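In praise of the small grey cabinet

I want to say something in favour of the plain, low, slightly battered cabinet with drawers. I mean the sort that lives in a corner of every office, studio and back kitchen I have ever been in, and that people walk past for years without a single kind thought. I love them! I think they are among the best pieces of furniture anyone has come up with, and I think we throw far too many of them away.

My case starts with the top. A proper table is a serious thing, it wants chairs and a meeting and somebody wiping it down. The top of a cabinet asks for nothing. You put your drink on it while you look for a pen, and then a bowl turns up, and a piece of fruit, and before long it has become the place where people stand and talk. Rodrigo Aranda, who I shared a workshop with for years, did all his best thinking leaning on one of these with a cold drink beside him. He had a perfectly good desk two steps away. I don't think I ever saw him eat at it.

Then there is the height. A kitchen worktop is made for chopping, and a coffee table is made for your shins. A cabinet sits somewhere in between, and you can reach it from a chair or from your feet, which makes it the natural home for anything you want close by without wanting it on your papers. Fruit does wonderfully well there. Put the oranges in the kitchen and they go soft; put them on the cabinet by the door and they are gone by Thursday.
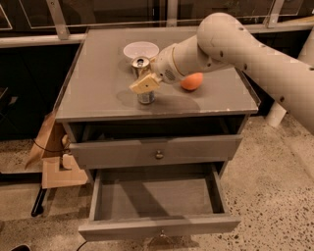 And drawers, of course. I know open shelving has its fans, and I have read all the arguments about being able to see what you own, but I don't want to see what I own. I want to pull a round knob and find the tape. A drawer forgives you. It can be left a little open when you are in and out of it all morning (mine usually is) and pushed shut with a knee when somebody comes round.

Now to the chips. People give these cabinets away because the front edge has gone, and I find that very sad. Of course the front edge has gone! That is where the keys land and where the belt buckles rub, and it shows that the thing has been used by people with other matters on their minds. I have a Grunden with a corner worn right down to the pale, and I wouldn't paint it for anything. I did once try touching up a Magnusson with a little pot of grey and it looked like a bad tooth for ever after. Leave it alone, is my advice. Wipe it, tighten the knobs once in a while, and leave it alone.

The new ones are fine too, I should say. I went to look at the Trillow range last March and came away quite cheered, though 400 for a three-drawer unit made me cough, and the big one was 500. My own cost 80 from an office clearance, delivered, with a stapler still in it. I would take the second-hand one every time. It is usually heavier, the drawers run better for having been run, and you can put a wet can down on it without anyone drawing breath.

So if you have one out in the garage with paint tins on it, do bring it in. Give it a corner near where you sit, on a hard floor if you have one, and don't plan what goes on top. Put your drink down and see what joins it.

Recent pieces
The Ladeo stool, two years on
Why I keep my bowls where I can see them
Concrete floors and cold feet
A drawer for string
What to look for at an office clearance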